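Início > Casa > Arrumação > Separar blocos por cor

Arquivado em: arrumação, brinquedos, coisas de fevereiro

Separar os blocos por cor (e porque demorei tanto)

Escrevo isto depressa, com o café ao lado, antes que alguém acorde.
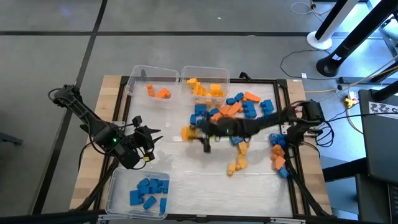 Separar blocos por cor era uma coisa que eu achava um bocado parva. Pronto, disse. Durante anos a minha regra foi: um saco grande, tudo lá para dentro, fecha, empurra para debaixo da cama. Rápido. Depois o saco rompeu-se na costura, em fevereiro, e fiquei de joelhos no corredor a apanhar peças com uma pá de lixo. Foi aí que mudei para o sistema das caixas transparentes, uma por cor: os azuis numa, os laranja noutra, os amarelos-alaranjados noutra, e o monte por separar no meio da mesa, em cima de uma superfície branca onde se vê tudo. Três cores, três caixas. Não há mais teoria do que isto mas vou esticar, que me pediram.

Quem pediu foi a Marcela Polák, que me escreveu depois do texto sobre as gavetas da cozinha a perguntar se eu tinha alguma coisa sobre brinquedos. Tenho, Marcela. Tenho demais até.

Primeiro a mesa.

No chão não dá. Já tentei, toda a gente tenta. No chão as peças andam, vão para debaixo do sofá, a gata leva uma, e ao fim de meia hora as costas pedem a reforma. Mesa com rebordo, se houver. Um rebordo fininho já chega para travar as peças que rolam. A nossa mesa da sala não tem nada disso, é lisa até à ponta, e por isso durante semanas pus uma toalha enrolada à volta. Feio. Funciona.

Fundo branco, isso sim, faço questão. Experimentei em cima de uma manta às riscas e ao fim de dez minutos já não distinguia nada. O azul salta à vista em qualquer lado, esse não é problema. O problema são o laranja e o amarelo-alaranjado. De manhã com boa luz, tudo bem. Às seis da tarde, candeeiro de luz quente ligado, são primos direitos. Misturei uma caixa inteira assim e só dei por isso no dia seguinte. Tive de despejar tudo e recomeçar. Com público, ainda por cima.

Agora as caixas.

Têm de ser transparentes. Comprei primeiro umas opacas da Rarna, bonitas, cinzento-claro, com tampa, e etiquetei-as e tudo. As etiquetas duraram o que duram as etiquetas numa casa com crianças. Depois era abrir as três para encontrar uma. As opacas foram para as meias e para os carregadores e estão lá muito bem. As transparentes são de uma loja de bairro, não têm marca nenhuma que eu tenha encontrado, e custaram menos.

Sem tampa, também. Sei que há quem discorde. A tampa é mais um passo, e uma criança de cinco anos cansada às sete e meia da tarde não faz mais um passo. Larga a peça em cima da tampa e vai-se embora. Sem tampa, larga a peça dentro da caixa. Apanha pó? Apanha. Passo por água de vez em quando e secam no escorredor, em cima de um pano, ao lado das canecas.

Tamanho: mais pequenas do que vocês estão a pensar. As grandes convidam a misturar, e depois pesam, e depois ninguém as leva para a estante. Se uma cor não cabe, arranja-se segunda caixa da mesma cor. Cá em casa é o azul, sempre o azul. Não sei porquê, acho que vinha mais azul nos conjuntos antigos da minha irmã.

Onde pôr as caixas na mesa, e isto parece picuinhice mas não é: nas bordas. Nunca no meio. O meio é do monte. Uma ou duas atrás, outra no canto da frente, como calhar melhor ao braço de quem arruma. Eu sou canhota e a minha caixa mais usada fica à esquerda. O meu filho é destro e passa a vida a mudar-ma de sítio. Temos esta discussão todas as semanas.

A ordem

Já fiz de duas maneiras.

Maneira um: pega-se numa peça qualquer, vê-se a cor, vai para a caixa dela. Peça, caixa, peça, caixa. É a maneira que toda a gente faz sem pensar e para um monte pequeno serve lindamente.

Maneira dois: uma cor de cada vez. Primeiro tiro todos os azuis, só azuis, não olho para mais nada. O monte fica logo muito mais pequeno e já se respira. Depois o laranja. O que sobra é a terceira cor e essa nem se separa, arrasta-se com o antebraço para dentro da caixa. Gosto mais desta. Cansa menos a cabeça, os olhos ficam à procura de uma coisa só.

Cronometrei, claro que cronometrei. O mesmo saco de 73 peças, eu sozinha, de manhã cedo. As duas maneiras deram 22 minutos cada uma. 22 e 22! Ri-me sozinha na sala. Verdade que na primeira atendi o telefone e na segunda fui tirar a roupa da máquina, portanto de ciência isto não tem nada. Com o miúdo a ajudar não cronometrei, há coisas que prefiro não saber.

Das 73, no fim, só apareceram 67 nas caixas. As outras seis ainda não sei. Uma estava no bolso do meu roupão. Ficam cinco.

Peças encaixadas

Isto é o que atrasa tudo. As que vêm agarradas umas às outras, uma laranja em cima de duas azuis, aquelas torres que alguém fez e "não se pode desmanchar mãe". Regra da casa: se é construção com nome, vai inteira para a prateleira e fica lá até domin... até se fartarem dela. Se não tem nome, desmancha-se. Há semanas em que tudo tem nome. A última chamava-se Gidey e era um barco, ou um cão, depende de quem conta. Está na prateleira ao lado do dicionário há um mês e já perdeu a proa. Ou o focinho.

Para desencaixar as teimosas uso as unhas, e quando as unhas desistem uma espátula de plástico da cozinha, daquelas de raspar taças. Faca não. Fiz um corte no polegar com uma faca de manteiga, que é preciso ter talento.

As peças compridas também dão trabalho. Nas caixas pequenas ficam de pé ou atravessadas e as outras caem à volta e depois parece cheio quando não está. Ponho-as em último lugar, deitadas por cima. Ou encostadas ao lado, se der. Ainda não resolvi bem esta, se alguém tiver ideias diga.

Por cor ou por tamanho?

Pergunta da Marcela e boa pergunta. Num fórum de arrumações que eu lia muito, o Miluvska, havia gente capaz de se zangar a sério por causa disto. O argumento do tamanho é que quem constrói procura a forma e não a cor. E é capaz de ser verdade para quem constrói a sério. Para crianças pequenas acho que a cor ganha, porque a cor arruma-se sem pensar. Tamanho já obriga a comparar, e aí começa o "esta é grande ou média?" e perde-se a tarde. Quando ele fizer oito anos logo se vê. Se calhar passamos para o tamanho. Se calhar já ninguém cá em casa quer saber de blocos, e eu a escrever isto tudo.

A minha irmã, que ficou com a casa de Stosstead e com muito mais espaço do que eu, tem uma mesa só para isto, sempre montada. Inveja. Aqui a mesa é a mesma do jantar e portanto tudo tem de desaparecer até às oito. Foi isso, no fundo, que me obrigou a ter um sistema. A ela ninguém a obriga a nada e tem o monte no meio da mesa há três semanas, disse-me ontem, e está óptima.

O que não resultou, por ordem de irritação:

Sacos de rede. As peças pequenas entalam nos buracos, e o saco pendurado no puxador da porta bate em toda a gente.

Caixa com divisórias fixas. Demasiado fundas as divisórias, a minha mão nem chegava ao fundo.

Cantar uma música de arrumar. Odeio a música. Ainda a tenho na cabeça, vai fazer um ano.

Lençol com cordão à volta, que se puxa e vira saco. Muita gente adora. É exactamente o meu saco antigo mas mais caro.

O que resultou sem eu estar à espera: deixar as caixas vazias na mesa antes de começar a brincadeira, em vez de as ir buscar no fim. Ele agora às vezes arruma a meio, sem eu pedir. Tira um azul, não lhe serve, larga-o na caixa dos azuis em vez de o largar no chão. Nem sempre. Digamos que uma vez em cada quatro, e eu faço de conta que não reparei para não estragar.

Ah, e lavar. Esqueci-me de pôr acima e agora não volto atrás. Uma bacia, água morna, um bocadinho de detergente da loiça, mexer com a mão, passar por água limpa. Sem máquina. Pus umas na máquina uma vez dentro de um saco de rede (os tais, finalmente serviram para alguma coisa) e o barulho foi tal que a vizinha de baixo subiu. Secar bem antes de voltarem à caixa, senão fica aquele cheiro a esponja.

Próximo texto: a gaveta dos cabos e carregadores. Tenho medo dela. Se tiverem perguntas sobre as caixas deixem nos comentários, respondo à noite, devagarinho, que durante o dia não consigo.

Já ouço pés no corredor. O café arrefeceu.

Contacto | Sobre este blogue | Textos e fotografias com direitos reservados | Voltar ao topo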